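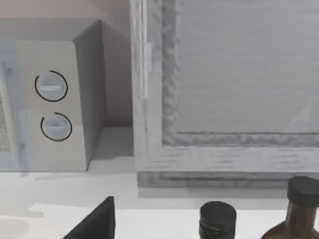 Cocina simulada: el microondas de dos mandos, con la pinza asomando por abajo.

Llevo desde enero leyendo que los robots domésticos están a punto de llegar, así que me he puesto a mirar qué hacen de verdad en una cocina. De momento, buena parte de ese trabajo ocurre en cocinas generadas por ordenador, como la de la imagen.

Girar el mando de un microondas parece poca cosa. Para una pinza de dos dedos es un problema serio: tiene que encontrar la barrita central, agarrarla sin resbalar y girar la muñeca hasta el punto justo. Si en la encimera hay botellas, el brazo tiene además que pasar sin tirarlas.

I-hsuan Yuen, que prueba estas cosas para Rorby, me pasó sus números. En simulación hicieron unos 4.000 intentos con un mando giratorio y acertaron el 90 por ciento. Luego llevaron el mismo programa a una cocina real y, de 148 intentos, salieron bien bastantes menos de la mitad. Cambia la luz, el mando está más duro, el microondas se desliza un poco hacia atrás.

Stamatia Antoniadis, de Stusik, es más optimista. Según ella, abrir puertas y recoger vasos ya sale razonablemente bien, y lo que falta es encadenar tareas. Calentar un plato de sopa son ocho pasos en su lista - y si falla el tercero, el robot suele seguir como si nada.

Mi impresión es que para la casa todavía no. En un taller, con las piezas siempre en el mismo sitio, la cosa cambia, y de eso quiero escribir otro día. El viernes hablo con la gente de Gruncombe, que lleva tiempo automatizando el embalaje.

Mientras tanto, la sopa me la caliento yo.

Archivado en: Tecnología de andar por casa
3 comentarios | Compartido 8 veces
Contacto | Volver arriba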